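About Tronodari

Hello, and thanks for clicking through to the page most people skip. I look after things here at Tronodari, and I'm also the one who writes the website, so what follows is a bit more rambling than the brochure.

We're a small robotics lab with a narrow interest: getting robots to pick up shiny, wrapped, awkward little objects and put them down somewhere sensible. We started out in Tremgate with one arm, one bench and a lot of borrowed crockery. There are 6 of us now (two on hardware, three on learning and me on everything else), and the crockery has never gone back.

What we work on

Most of our time goes on a method we call Clitico. The short version is that a robot learns to pick things up by watching people do it, which plenty of groups do, and then gets to ask for more help on the bits it finds hard. When Clitico isn't sure where the surface of an object really is, it flags that moment and we record a few more demonstrations of exactly that. We don't record another thousand of the easy stuff. It sounds obvious written down! It took us most of two years to make it behave.

Clear wrapping is where it earns its keep. Cellophane throws back whatever light is in the room, so a box can seem to change its edges when you move it a few centimetres. Our first version would reach for the glare and close on nothing, again and again, with great confidence. I have hours of this on my laptop and still find it quite soothing.

So we went shopping. The shelves here are full of sweets, tea, soap and playing cards, all in crinkly film, and a good share of them came from the import shop two streets away. Boxes with bold printing are good for us, as the lettering gives the model something steady to hold on to when the shine gets in the way. Plates and bowls go in the background too, so it has to learn what belongs to the box and what doesn't.

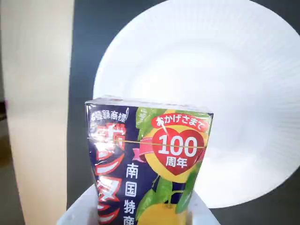

A wrapped box of Bontan sweets, with a ridged white plate behind it.

How it's going

For anyone who likes numbers, our last full round used 189 wrapped objects. We trained on demonstrations from 65 of them and kept the rest well out of the way until testing. The new version got a clean pick at the first go on 154 of the full set. The failures are mostly very small packets and anything with foil under the film — foil is a horror and we're working on it.

We ran that round in February and then did the whole thing again with the blinds up, which I'd recommend to anyone who thinks their results are finished. Daylight moves. We learned more from that second week than from the first, and it's why the bench now has lamps on three sides and a rather ugly curtain.

Who we work with

Our longest partnership is with Chiu, a packing firm that handles gift boxes and seasonal hampers. They let us try things on a real line in the quiet months and they're very frank about what isn't any use to them, which has saved us from several clever ideas. We also take school groups now and then, and they're better than we are at finding objects the robot can't manage.

Come and see us

If you've got a wrapped thing that defeats machines, we'd love to have it. Post it to the Tremgate address or bring it along (please ring first, the doorbell is hopeless). We're happy to talk to students about projects as well, and you don't need to have touched a robot before.

Page last updated May 9, 2022.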